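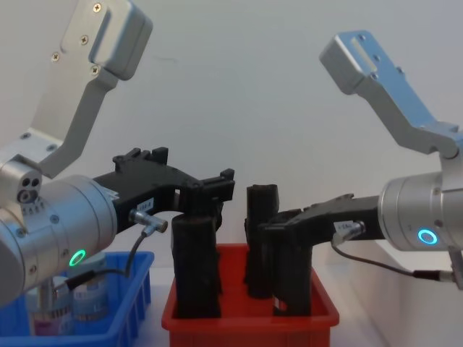 Tabuleiro vermelho com peças pretas, entre os dois braços.

Banco alto Jotitz, da Fendska: três meses depois

Comprei o Jotitz em abril, depois de anos a trabalhar de pé ou empoleirado num banco de cozinha que me dava cabo das costas, e estou rendido! O assento é em sela, inclina um pouco para a frente, e ao fim da primeira manhã já me tinha esquecido dele (é o melhor elogio que sei fazer a um banco).

A montagem levou-me cerca de 5 minutos. A chave vem na caixa, as instruções são só desenhos e o único passo confuso é o do anel para os pés, que entra ao contrário do que parece. Tenho 172 cm e uso-o quase no máximo. A Saranya Kamath, bem mais baixa, baixa-o todo e também fica com os pés bem apoiados. 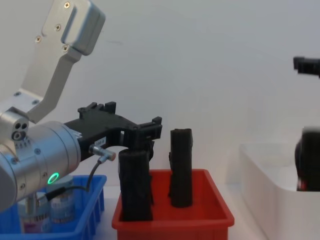

Pormenor do punho prateado, com a luz verde acesa.

Defeitos? Dois. O tecido cinzento apanha pelo de gato com um entusiasmo notável, e as rodas são duras de mais para soalho — troquei-as por umas de borracha da Peremier e o barulho acabou. O pistão continua suave e não desce sozinho, coisa que o meu banco anterior fazia a meio das reuniões.

Voltava a comprar, sem pensar duas vezes. Só gostava que houvesse uma versão em verde-escuro, e já escrevi à marca a pedir.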